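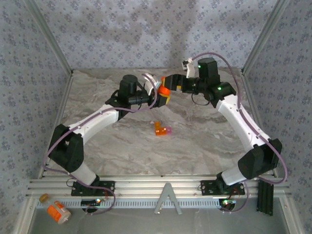
Shanthi Kodikara apologizes for the tea before she pours it, and then she apologizes for the wallpaper. "It was the end of a roll," she says. "I wanted plain. But it was sitting there in the closet, and I thought, well, flowers never hurt anybody."

The flowers run around three sides of the enclosure she has been putting together in her share of the Vustley workshop, where she goes most evenings after work and nearly all day Sunday. She calls the whole thing Sirko, after a dog she had growing up, and the two white arms inside it are simply Left and Right. She did try giving them proper names, but she kept mixing them up and yelling at the wrong one.

I had expected to hear a lot about computers. Mostly we talked about cable. Hers is purple, and it follows each arm from near the base all the way up past the elbow and over the wrist, with a good generous arc on the right-hand side. "My first try was so neat, you would have been proud of me," she says. "Everything tied down tight. Then I asked the arm to reach and it couldn't, the poor thing, it was like wearing a coat that's too small in the shoulders. So now I leave slack, and I leave more than looks sensible."

Both arms are mounted on one aluminum rail, and that rail took her three weekends (she drilled one set of holes twice, and would rather I didn't say more than that). The marble pattern on the work surface she chose on purpose. She likes it, and she says she spends too many hours staring at it to have it be ugly.

What she wants from Sirko sounds small until you watch someone try to build it. She wants two arms to work on the same toy block together, one at each side, over the middle of the table. "One arm alone, fine, I had that by May," she says. "Two is like carrying a couch down the stairs with your brother. You both think you know where the corner is!" Her notebook lists 504 tries so far, most with a word or two next to them, and a few of those words she has crossed out.

She topped up my cup and went back to looking for her small screwdriver.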